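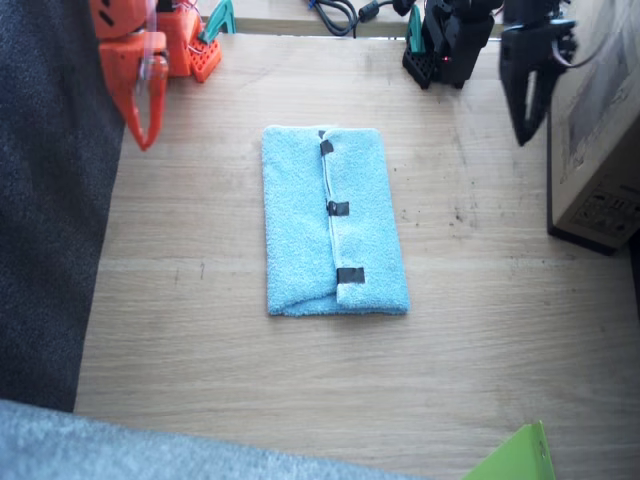

Folding terry: lengthwise first or halves first?
Board: Linen & Laundry > Folding

endar_k wrote:
Light blue towels, one size. I need a folded width that suits a 12-inch shelf, and edges that line up without refolding. I fold lengthwise first. The layers drift out of line by the time I reach the far end. Black markers on the edges help me see the drift.

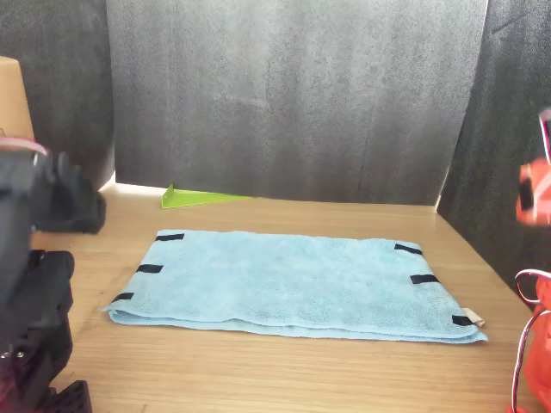 Lengthwise fold, markers at both short ends.

plusance wrote:
Lengthwise first is the wrong order for terry. The long edge is the one that creeps, and you are asking it to stay straight over its full length. Bring short edge to short edge, press the crease from the middle outward, then do the long fold if you still need it.

ngata_linen wrote:
Disagree. At Grellcombe we did up to 200 a day lengthwise first and they stacked fine. Shorter creases are easier to press, I grant you, but you end up with the bulk on one side and the pile leans by the time you have 8 in it.

plusance wrote:
The pile leans if every crease faces the same way. Alternate them.

ngata_linen wrote:
That gives you a level pile with raw edges showing on half the shelf. Fine in a closet, not fine out front.

Whichever order you use, lay it flat first. My sequence:

1. Spread the towel with the long side toward you. Smooth from the center to the corners. Leave small ripples at the top edge alone; they go when you fold.

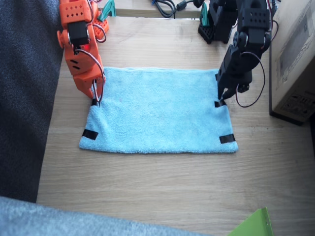
2. Hold both corners of one edge and carry them over together. If one corner leads, the crease comes out diagonal.

3. Set the edge down, then correct it. Do not drag the top layer. Loops catch on loops and the bottom layer moves with it.

endar_k wrote:
Step 3 is where I was going wrong. I was dragging. Tried short edge to short edge as well, 2 towels so far. 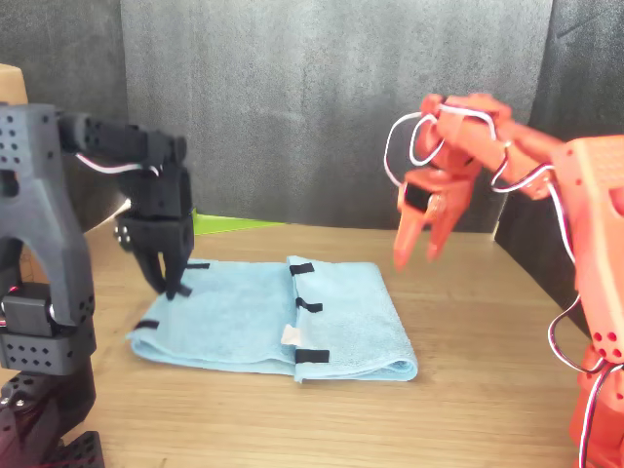
Crease across the middle, care label at the fold.

plusance wrote:
Start with the label at an outer corner and it stays out of the crease. Also, the front-left edge is curling. Flatten it before the next fold.

ngata_linen wrote:
Or cut the label off. I still say lengthwise.

endar_k wrote:
Labels stay on. Going with halves for the closet and lengthwise for the open shelf. Will measure widths in August when the new shelf is up.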